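Print this page | E-mail this page

Ticket 3255: Washer stops mid-spin and shows an unbalanced load warning
Posted in November by the Kemano Laundry Room help desk
Status: Closed

Hello everyone, and thank you for bearing with me on this one. I know the washer on the left has been a sore spot for a while, and I promised several of you in the hallway that I would write up what we tried, so get yourself a cup of coffee because I do tend to go on.

The first report came in a little after 7 in the evening. A resident on the second floor had put in a load of towels and come back to find the Heris machine stopped with 27 minutes left on the display, the drum full of heavy, soaking towels and the warning light blinking. She pressed start again, it filled, it turned a few times, and it stopped in the same spot. She very kindly wrung everything out by hand and left us a note (thank you, your handwriting is lovely).

My first thought was the floor. That corner of the basement has never been level, and the machine had been pulled out for the hose work. I set a level across the top and the front left foot was sitting high, so I brought it down, tightened the lock nut, and rocked the machine from every corner until it stayed put. Then I ran an empty spin and it was as smooth as you please. I closed the ticket and felt pretty good about myself.

Well, it was open again by breakfast. Same warning, different resident, and this time the load was one bath mat and a lot of small things all in a single bag. I ran the same kind of load myself and stood there for the whole cycle (I had a book). The bag soaked up into one heavy lump on one side of the drum, the machine tried to spread it out, gave up, tried again, and quit. 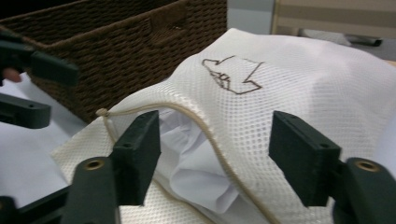
White mesh laundry bag with a drawstring.

I love a mesh bag and I am not asking anyone to stop using them! They save socks and they save straps. The trouble comes when a bag is stuffed tight and goes in with very little else. Two bags filled halfway will spin much better than one that is packed full, and a few shirts thrown in alongside help a great deal. Please tie the cord and tuck it in, too, so it can't wind itself around anything.

I would have left it there, but the bag didn't explain the towels, and the towels kept bothering me. So I called the Darko service line, waited on hold through some 87 minutes of flute music, and finally got a very patient technician who asked whether the drum knocked when I pushed it down by hand and let go. It did. A good drum comes up once and settles, and ours bounced like a screen door. He said the shocks underneath were worn out, and a pair came to $144 with shipping.

The parts came in a Firness box that had been sat on by something large, but they were fine inside. I unplugged the washer, shut off both taps, tipped it back against the wall on a folded blanket, and swapped the left one and then the right. The old ones slid in and out with no resistance at all, like a bicycle pump with a hole in it. Afterward I checked the level again and had to bring that same front foot down another half turn.

Since then I have run towels, jeans, a bath mat with shirts, and my own winter blanket, and every one of them went through to the end. If the light does come on for you, press pause, wait for the door to click, move things around with your hands, and choose spin only. If it stops a second time, please leave a note on the clipboard with what was in the load. It helps me more than you'd think.

Comments

2ndfloor_towels: Ran two loads last night and both finished. Thank you for sticking with it, my wrists are grateful.

basil_on_the_sill: Does the half-full bag rule go for the washer on the right too? Mine has been fine in there but I don't want to push my luck.

Help desk: It does, yes, same machine and same age. I have my eye on its shocks as well.

nightowl4C: Could we get a hook by the dryers while you're down there?

Help desk: Put it on the clipboard and I'll see what I have in the drawer!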